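How to Make Crumpled Paper Hills for a Model Railway or Village

I have been making little landscapes for more years than I care to admit, and the question I get asked most is how to do hills. People see the ready-made ones in the shops, look at the price, and go home with a flat board. Well, you can make a very decent hillside from brown packing paper, flour paste and a bit of patience, and I would love to talk you through it.

A ball of brown paper about the size of a fist is the basic unit of the whole business. 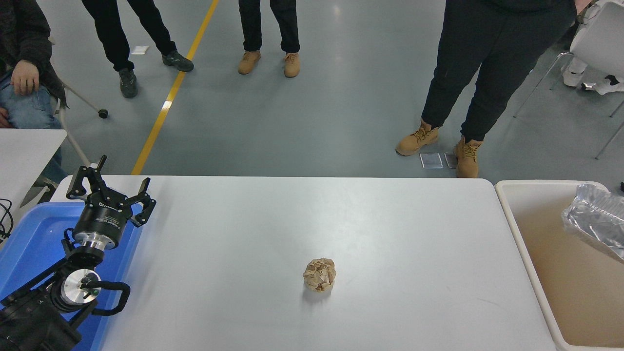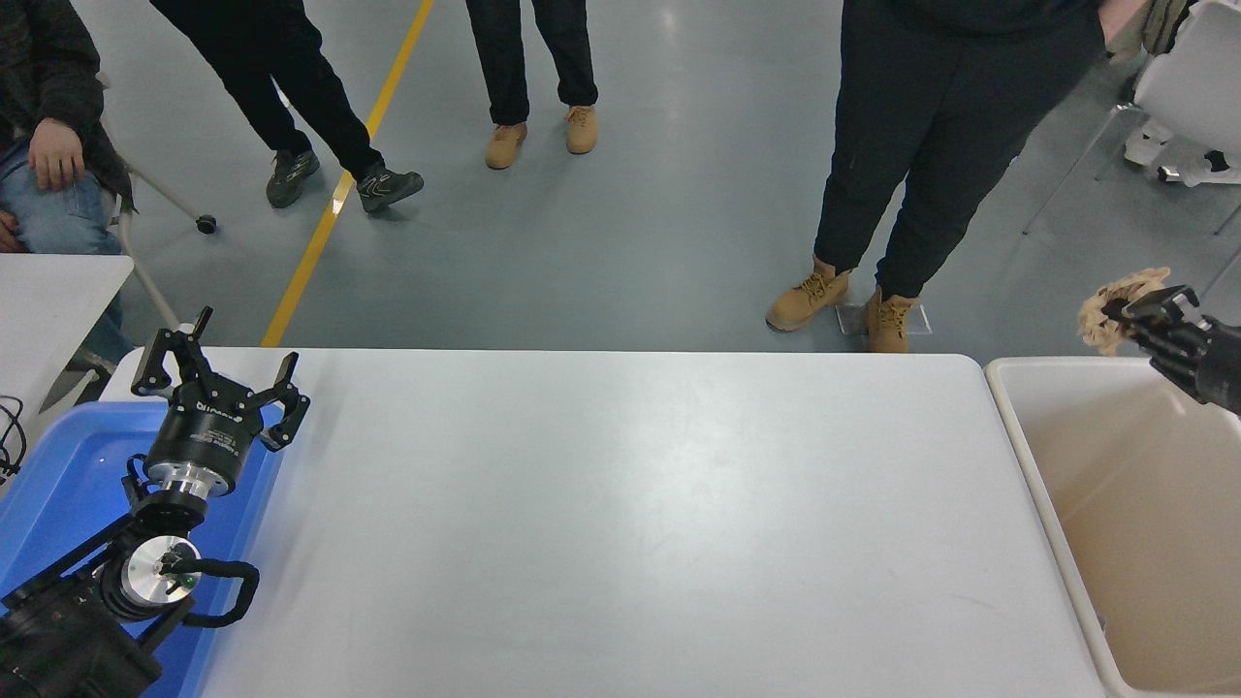

Any brown paper with a bit of body to it will do. The stuff that comes stuffed around parcels is lovely, and I have a great sack of it under the stairs waiting for the next project. Avoid anything shiny or waxy, as the paste slides straight off it and you will get cross. Newspaper works too, though it goes soggy rather quickly and the ink gets all over your fingers (and your cups, and the door handles).

What you will need

Plenty of brown packing paper
Plain flour and water, or watered-down white glue
A baseboard, which can be an old shelf or a piece of insulation board
Masking tape
Kitchen roll or plain white tissue
A wide, soft brush you don't mind spoiling
Household emulsion in a muddy brown, plus a green and a grey
Scatter material, dried tea leaves or sieved garden soil

Step one: plan your hill

Draw the outline of the hill on the baseboard in pencil. Do this with your track or road already marked, please! My first layout, a small branch line terminus I called Emthorpe, had a beautiful hill with a gentle western slope and a fine rocky top, and the goods siding went straight into the side of it. I turned it into a tunnel in the end and told everyone it was meant.

Leave yourself a finger's width between the foot of the hill and anything that moves. Check with your longest carriage on the sharpest bend, as the ends swing out further than you would think.

Step two: crumple and stack

Scrunch each sheet hard, open it out, and scrunch it again. The second go breaks up the stiffness and gives you a ball that stays more or less where you put it. Tape the balls down inside your pencil line, big ones at the bottom and smaller ones on top, and press them into each other so there are no great hollows between. My usual hill takes 16 balls, but do carry on until you like the look of it.

Now run strips of masking tape over the whole heap in a sort of net. Pull some strips tighter than others. Where the tape bites in you will get a gully, and where it is slack you will get a nice rounded shoulder.

Step three: the skin

Mix your paste to the thickness of single cream. Tear more brown paper into strips (torn edges blend in, cut ones show), drag each through the paste, wipe off the extra between two fingers and lay it over the tape. Overlap everything. Do three layers, letting each one dry before the next, then finish with a single layer of kitchen roll, which takes up the paste and gives a soft, earthy texture.

Drying is where most of us go wrong. Give it a full night between layers, and longer in damp weather. I once rushed a hill in November and it stayed cold and clammy for days, and then smelt so peculiar that I had to throw it out. A spoonful of salt in flour paste helps a little, but air and time help more.

Step four: rocks

For a craggy face, keep back a few pieces of well-creased paper and don't smooth them. Paste them on with the folds standing proud and let them go hard. My friend Định Phan showed me how to brush thin grey paint over these, wait a minute, and dab it off the high points with a rag. It gives you shadows in all the creases for no work at all, and the quarry on my present layout, Trallcombe, was done entirely that way.

Step five: paint and cover

Brush brown emulsion over everything, right down to the board, so no white can peep through if it gets knocked. While it is still wet, sprinkle on your soil or tea leaves. Once that has dried, dab on patches of glue and add the green scatter - less than you want to, at first. Real hillsides are patchy, with bare bits where the sheep have been, and you can always put more on later.

Tip the board up gently over a sheet of newspaper to catch the loose scatter, and pour it back in the tub for next time. If a bit of the hill feels spongy when you press it, leave the trees off that part until it has had another day or two in a warm room.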